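Chapter 3
Dew, Frost, and the Trouble with Cold Glass
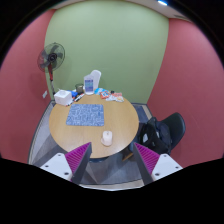 Musa Okafor once told me that dew doesn't fall, and that I should stop saying it does. I was pretty new to all this and had just finished telling him how heavily it had fallen overnight at Wellham, and he let me get to the end before he corrected me. Dew forms, he said. It shows up right where you find it, on the blade of grass or the car roof, out of air that was touching that surface the whole time.

I've been careful about the verb ever since (mostly careful, my family still catches me). And it's a good place to start a chapter, because once you see why the verb matters you've got most of the physics already. Rain falls. Snow falls. Hail most definitely falls, as my old greenhouse could tell you. Dew and frost grow in place, and where they grow depends on what the surface is made of, which way it faces, and what the sky is doing overhead.

If you skipped Chapter 2, I'd ask you to go back for the section on vapor pressure, because I lean on it a lot in the next few pages. If you read it and it's gone a bit foggy, here's the short version. Air always has some water vapor mixed in. Molecules of water are always leaving any wet surface and always landing on it too. When more land than leave, the surface gets wetter. The temperature at which those two flows come out even, for the amount of vapor you happen to have in the air, is called the dew point. Cool a surface below that and water starts to collect on it.

3.1 Why the lawn gets colder than the air

This part bothered me for years! The forecast says the low will be 41 degrees, and you walk out in the morning to find frost on the windshield. How can you have ice when the air never got near freezing?

The answer is that the forecast is talking about air at head height or a little above, inside a shaded box, and the windshield isn't air. Every object gives off heat as infrared radiation, all day and all night. During the day the sun more than makes up for it. At night the grass keeps sending heat upward, and on a clear night it gets very little back, so its temperature drops below that of the air a few feet up. The air right against the grass gets chilled in turn, and being cold and a bit denser, it stays put.

Clouds change everything. A low cloud deck is made of water droplets, and water is very good at absorbing infrared and sending it back down. So the grass under a cloudy sky loses heat upward and gets most of it returned. Go out after a cloudy night and you'll usually find dry shoes at the end of your walk. A tree does the same job as a cloud, which you can check for yourself by looking under one on a frosty morning. The green patch often matches the spread of the branches pretty well.

Wind matters just as much. A breeze keeps stirring warmer air down from above, and the surface never gets the chance to pull far ahead in the race to get cold. I used to set my alarm for dew mornings, and I learned to listen at the window before putting my socks on. If the leaves were rustling I went back to bed.

3.2 Which surfaces win

When I lived out at Skustcombe I had a very unscientific collection of things lying in the yard overnight: a saucer, a wool mitten, a piece of sheet metal, a brick, and a black rubber mat that had come with some boots. I'd go out at dawn with a flashlight and see who was wet.

The mitten was nearly always first. Wool is full of trapped air, so hardly any warmth can reach the outer fibers from the ground underneath, and those fibers are left to cool on their own. The brick was nearly always last. It soaks up heat all day and has plenty to spare, and it sits right on the soil, which is warmer than the grass for most of the night. The sheet metal surprised me. I had it down as a sure winner (metal feels so cold!), but bare shiny metal is poor at giving off infrared, and it held out against the dew much longer than the saucer did.

So there are three questions to ask about any surface. How well does it radiate? How much heat has it got stored? And how easily can more heat reach it from below or behind? We'll put numbers to all of these in Section 3.4, and I promise the algebra is gentle.

3.3 From dew to frost

People often assume that frost is frozen dew. Sometimes it is. If dew collects early in the evening and the surface later drops below freezing, the drops can freeze into little clear beads, and you get a hard, glassy coating that is miserable to scrape. Most of the pretty stuff is something else, though. True hoarfrost grows straight from vapor to ice with no liquid stage that you'd ever notice, and because it's built up molecule by molecule it has real crystal shapes: needles, plates, ferns, tiny cups.

The temperature that matters here is the frost point, a close cousin of the dew point. Ice holds on to its molecules more tightly than liquid water does, so at temperatures below freezing it takes less vapor to keep ice in balance. The frost point is therefore a touch higher than the dew point for the same air. The gap is small near freezing and gets wider as things get colder.

Window frost is its own branch of the family, and it gets all of Section 3.6. It depends on scratches, soap streaks, dust, and how leaky your house is. Modern double glazing has made it rare, and I miss it. My first good window ferns grew in October, on a single pane in an unheated porch at Skustcombe, and I've got 847 prints and negatives from that pane alone. You'll be seeing 6 of them later on, and I had a terrible time choosing.

A word about instruments

You don't need much for the exercises. A cheap thermometer that you can lay flat in the grass, a second one for the air, and a notebook will get you through. If you want to measure humidity, the wet-bulb method from Chapter 2 works fine. I've used a Staseo dew point meter for the examples in the text, mainly because there was one in the cupboard, and a small Ogundipe hand lens for looking at crystals. A magnifying glass from the kitchen drawer will do until you're hooked.

Keep the lens outside for a while before you use it on frost. A warm lens held close will melt the very thing you came out to see, and so will your breath, so learn to breathe out of the side of your mouth. You'll look a bit odd. I've been at this a long time and I still forget, and there goes a perfect set of needles.

Before you read on

Try this on the next clear, calm night. Lay one thermometer on short grass and hang the other at chest height, out in the open, away from walls. Read both at sunset, then again at bedtime, and once more before sunrise if you can stand it. Write down the sky and the wind each time, even if it's only "clear, still." Then do it all again on a cloudy night and put the two sets of readings side by side. We'll use your numbers in Section 3.4, where we work out how fast a blade of grass ought to cool, so hang on to the page.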